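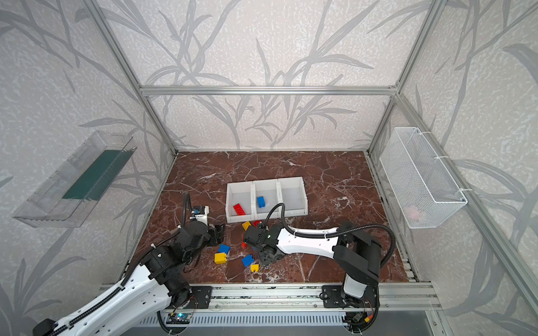
Leaf and grass-stalk pattern, darker grey on pale grey, hung on three walls above brown marble with white veining.

Visit to the Gebreyes wallpaper works
2/27/18

The works occupies a former hosiery mill beside the canal. Parking is at the rear, and visitors sign in at the dispatch office. Our group was split into two for the tour, with the printing floor first and the paper store second.

Gebreyes prints by three methods. Surface printing is the oldest. The machine is a twelve-colour Serkon, of which six stations are in use, and it lays down a thick film of water-based ink from raised rollers. Edges are slightly uneven and the ink stands proud of the paper. Gravure gives a finer line and is used for the longer runs. Digital printing takes anything below 300 rolls, and most repeat orders for discontinued patterns.

The roller store holds 266 sets. Older rollers are maple with brass strip hammered in to form the outline and felt packed between the strips to carry the ink. They are kept on end in racks, and the room is held at a steady humidity to stop the wood splitting. A set in poor condition goes out for repair and may be away until November.

Base paper arrives in reels of up to 2,000 metres. Most of it is now non-woven, at 159 grams per square metre. The older pulp grade is still stocked for surface printing. Non-woven does not expand when pasted, so the wall is pasted and the paper hung dry. Pulp paper has to soak for several minutes before hanging.

Drying takes place in a gas-heated tunnel above the press, with the web passing back and forth over rollers before it returns to floor level for trimming. We were shown a length spoiled by a stop in the tunnel. The ground had yellowed and the pattern had drifted by several millimetres.

Colour matching is done by eye under a daylight lamp and then checked with a meter. Greys cause the most rejects. A small excess of blue in the ground is hard to see on a sample and obvious across a full wall. Each batch has its own number, and rolls for one room should be ordered together.

The tour ended in the sample room, where the Teseo and Plodudex books were laid out. Single sheets could be taken away. Tea was served in the canteen.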